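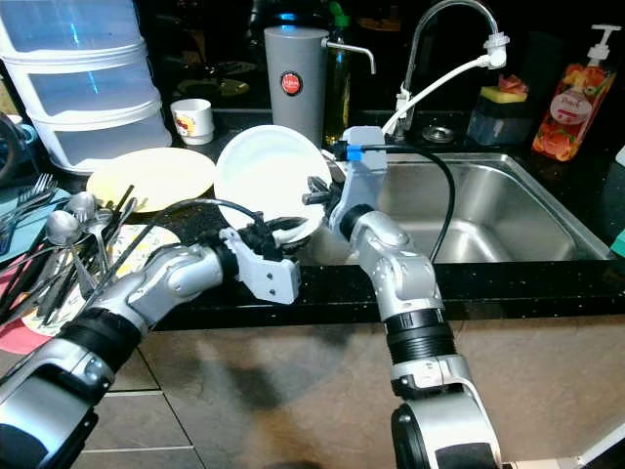
The question of how a household should wash its dishes receives less attention than it deserves. Following the move to Preritgate in September, this household reviewed its arrangements at the sink and adopted several changes, which are recorded below for the benefit of regular readers.

The first concerns capacity. A single bowl does not permit washing on one side and rinsing on the other, as was the practice at the former address. Plates are now scraped, washed and rinsed one at a time, with the water turned off between them. A load of 4 dinner plates and the accompanying glasses requires around ten minutes.

The second concerns the flexible hose on the faucet. It was regarded with some suspicion at first - the previous kitchen had nothing of the kind - but it reaches the corners of the bowl and has been retained.

Sponges are to be kept in the holder beside the faucet and replaced every second week. The scrubbing side is reserved for pots. Hand soap remains at the back wall and is not to be used on dishes, a point on which guests have required correction.

Granite was not the preferred choice. Black speckled stone hides crumbs very effectively, and the counter must therefore be wiped after every meal whether or not it appears to need it. A quotation for replacement was obtained from Carnetti and declined. The matter will be considered again next year, together with the cabinet doors.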